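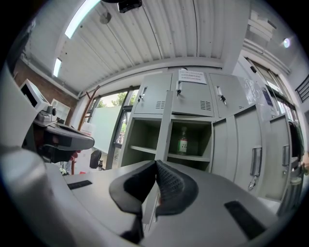

Gray metal lockers, two of the three with keys in the doors

From: Obsa Birhane
To: Mitwood tenants list
Date: 2018-05-13
Subject: Re: [mitwood-tenants] Shared storage proposal

Luzius Frei wrote:

> Gutov have come back with a price of 1,550 per floor for metal
> lockers, installed. At the moment we lose far too much space to
> boxes in the hallways. With lockers every tenant would get a
> door and a key, and a survey they did at the Sodmont building
> shows 70 percent of people there "feel more organized." I'd like
> to say yes before the price goes up in October. Any objections?
>
> Luzius

Yes, a few.

First, the 70 percent. Seventy percent of whom? I asked Gutov's rep and was told the survey went out with the welcome packet, meaning people filled it in the week they got their keys. I feel more organized the week I buy a new notebook, too. I'd like to hear from those same people a year on.

Second, keys. The old office on Brzozowska had lockers and I was there for 3 years. Keys lived in the doors. People left them there so they wouldn't lose them, and then they lost them anyway. By the time I left, a fair share of the doors were either permanently open or permanently shut, and one of the shut ones smelled. Does the quote cover spare keys? Who holds the master? I read it twice and couldn't find either.

Third, the boxes in the hallway. I walked our floor last night and most of what I saw wouldn't go through a locker door. Suqin Lu's banner stands won't. The folding tables certainly won't. Zeyu's printer paper might, if he wants to carry it in by the ream. So we would pay for lockers and still be stepping over boxes, in a narrower hallway.

I'm also not convinced by the October deadline. Every quote I've ever been sent had a price that was about to go up. Tianyou Luo, you dealt with them over the blinds in 151, did the price move in the end?

What I'd try first costs nothing. Everyone labels what's theirs, anything without a name after two weeks goes to the loading dock, and we see what is left. If it's still a mess I'll stop complaining and vote for lockers, open shelves, whatever people want. Until then please put me down as a no, and please don't sign anything on behalf of the second floor.

Obsa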